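The Counter That Never Clears

Most kitchens have one stretch of counter that does all the work. The table gets wiped, the stove gets scrubbed, the sink gets emptied at night, and that one stretch stays covered from breakfast until bed. In Bassey, where the older apartments were built with narrow kitchens and few cabinets, people have been living with this for a long time. This winter a small kitchen workshop called Halter took up the problem with a course on counters and nothing else.

The course runs for 3 evenings. It doesn't cover pantry labels or drawer dividers. The handout is a single sheet, and the first line on it reads, "Leave everything where it is and cook something."

The idea is that a counter should be judged while it is in use. An empty counter in a real estate listing looks good and says very little. A counter with dinner halfway made shows which things get picked up, which get pushed aside, and which have been standing in the same place since October.

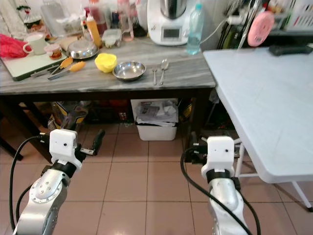
Small tools cause more trouble than big ones. A mixer or a cooking machine takes up a known amount of room, and people plan for it. Tongs are another matter. They are long, they don't stack well, and they tend to end up lying at an angle wherever there is a gap, like the two pairs with orange tips near the front of this marbled counter, where a cutting board on the left is already holding a plastic bag. The board is the thing to free up first. Once it can be used for cutting again, the work has a place to start, and the rest of the counter can be sorted around it.

Halter's sheet divides a counter into a front strip and a back strip. The front is for what the hands need in the next few minutes. The back is for what can wait. Sauces, jars and water bottles drift to the back by themselves, and that is fine as long as the row stays one deep. When it gets to two deep, things in the rear stop being used, and people buy a second bottle of something they already own.

The workshop keeps a tally of this. Over its first season, participants wrote down everything standing on their counters on an ordinary evening. The lists came to 2,837 items in all. Of those, 2,254 were used at least once in the following week. Another 441 were duplicates of something else on the same counter -- most often oil, salt or a squeeze bottle of sauce.

Those figures surprised the people who run the course. They had expected far more dead weight. Most of what sits out is there for a reason, and a method that begins by putting it all away tends to fail by the weekend, when it has all come back out again.

Where the big appliance goes

A countertop cooking machine usually ends up at the back and center, close to an outlet. That works well enough. The bowl lifts up and out, so the space above matters more than the space in front, and a low shelf overhead is a bigger nuisance than a crowded row of bottles. The cord should run straight back. If it crosses the work area, it will catch on a handle sooner or later.

What belongs directly in front of the machine is a landing spot. A plate will do, or a wide shallow bowl. Spoons go there between stirs, and so does the lid when both hands are busy. Without a landing spot these things go onto the bare counter, and then there is one more surface to wipe.

Mugs are the last piece. They get carried in from other rooms, set down beside the food, and left. The Halter sheet gives them a fixed place next to the plate and the flatware, so that everything for eating and drinking stands together and can be moved to the table in one trip. 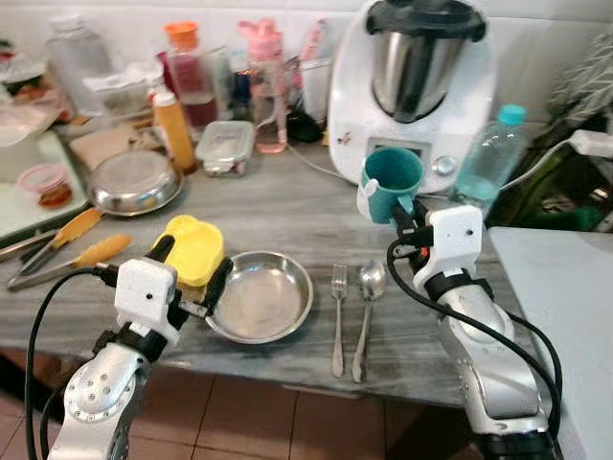
Trying it at home

The method takes one evening and no shopping. Cook a regular dinner and leave the counter alone until the food is done. Then pick up the things you touched and put them in the front strip. Whatever is left goes to the back, one row deep. If it won't fit, look for duplicates before looking for a shelf.

A narrow tray helps with jars and small containers. Vurkuvow, a housewares shop on the Uria side of town, sells plain ones, but a baking sheet with a rim does the same job. Tall bottles should stay off it, as they tip when the tray is pulled forward.

Check the counter again in a week, at the same time of day. Some of the back row will have moved up front, usually the salt.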